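Bench Notes, July issue
Tirside robotics workshop, Wistimdale

New house rules for recorded runs

After 890 recorded runs we have a rulebook. It fits on one page, and it took longer to agree on than any of the runs took to do. Most of the argument was over the word "success," which three of us had been using in four ways.

The short version: a grasp counts when the item clears the table and goes back down under control. Nudging it hopefully across the surface is a miss, however close it felt at the time. Misses stay in the log with everything else. Deleting them makes for a lovely chart and a useless one.

Thin-walled items get their own line in the rules. Fingers go either side of the wall and line up before they close, and the operator holds there long enough to check both tips. Anyone who has squeezed a desk organizer at full force knows the noise we are trying to avoid.
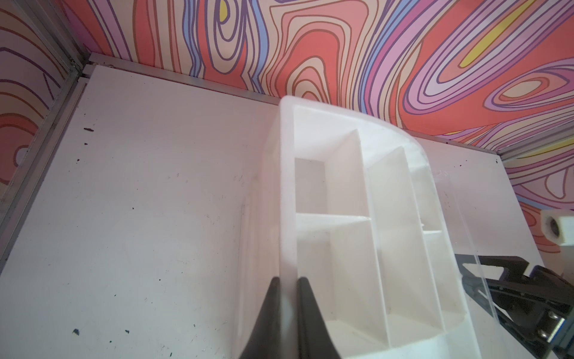 What changes on the bench

Each batch is now capped at 200 runs, then the operator swaps out. The old system was to keep going until somebody got snippy, and it was never properly calibrated.

Hands stay outside the rails while the arms are live. Yes, even to straighten something. Pause first, straighten second.

Speed drops by 22 per cent for any item new to the bench, and stays there until the Nalura checklist is signed. Initials will do. A smiley face will not, and we have now had to put that in writing.

Copies of the page are in the Lau binder, beside the old rules, which were a sticky note.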